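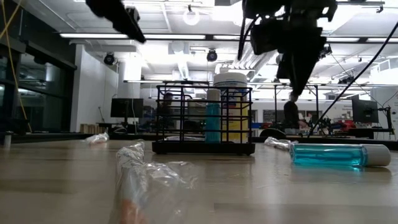 Last updated: December

FOR IMMEDIATE RELEASE

Bilyk opens a refill counter in Plarkau, and yes, you can bring your own bottles

PLARKAU – I've been writing the news for Bilyk since we were one shelf at the back of a hardware store, and I don't think I've ever been this happy to type up an announcement. Our first real refill counter opens this December on the ground floor of the old Cluvaden building, right by the side entrance where the shoe repair place used to be. Doors open at 9 a.m. and we'll stay until 6 p.m., or a little later if there's still a line.

If you've never used a refill counter, it's pretty simple. You bring a bottle or a jar, we weigh it empty, you fill it with whatever you came for, and we weigh it again. You pay for what went in. Dish soap, laundry liquid, hand soap, floor cleaner, plain white vinegar, baking soda and washing soda will all be on tap or in bins from the first morning. Shampoo is coming too, but our supplier changed the recipe in the fall and I wasn't crazy about how it rinsed out, so we're waiting on the next batch before we put it out.

We're opening with 40 products, which sounds like a lot until you see how many of them are dish soap (people in this town have strong feelings about dish soap, and I've heard all of them). There's an unscented one for anybody who gets a headache from lemon. I'm in that club myself.

The counter is being run together with Beter, the local delivery outfit many of you already know from their grocery rounds. Beter will pick up empties from your porch and bring them back filled, starting with the streets north of the canal and spreading out from there once the weather gets easier on the bikes. Delivery costs $2 an order, the same whether you send one bottle or a whole crate. Please put a strip of tape on each one with your last name and what you want in it. Masking tape is great. Washable marker is not, and I say that as somebody who once had to guess between floor cleaner and hand soap by smell.

A few things we get asked all the time, so I'll put them here:

Your container doesn't have to come from us. Old detergent bottles, pickle jars, that fancy pump thing from your aunt, they're all fine as long as they're clean, dry and have a lid that closes. We can't fill anything that held motor oil, pesticide or paint, even if you scrubbed it. We also won't put cleaning products in a bottle that still looks like a drink. Soak the label off and put a new one on and we're good.

If you don't have anything to fill, there's a basket by the door with spare bottles that other customers have dropped off. Take what you need. We wash them all before they go in.

Prices will be on a board over the scale and I'll keep them on our website too. They'll move a bit when our costs move, up or down, and the board gets changed first.

Some background for the folks who like background! Bilyk started out selling bar soap and brushes, and refills were a side thing we did on weekends with a couple of borrowed drums and a funnel. Last year our customers filled 4000 containers that way, and by summer the line was blocking the paint aisle. The hardware store was awfully patient with us. The new space gives us a proper sink, a floor drain, and a spot to park a stroller, which I've wanted for ages.

To celebrate, the first 2000 fills at the new counter will earn double stamps on the Bilyk card. Old cards still count, including the green ones, and including the ones that have been through the wash, if I can make out at least one stamp.

The counter is on the level, with no step at the side entrance. Bus riders should get off at the Cluvaden stop and walk toward the bakery. There's a bike rack out front and a short-stay loading spot that we share with the upstairs tenants, so please don't leave your car there while you go for coffee.

Reporters and neighborhood newsletters are welcome to come by any morning during opening week before it gets busy. I'll be the one with wet sleeves. Questions can go to the Bilyk press desk through the contact form on our website, and I answer those myself, usually in the evening.

About Bilyk
Bilyk sells soap, brushes and household refills in Plarkau.

About Beter
Beter delivers groceries and household goods by bike in Plarkau.

###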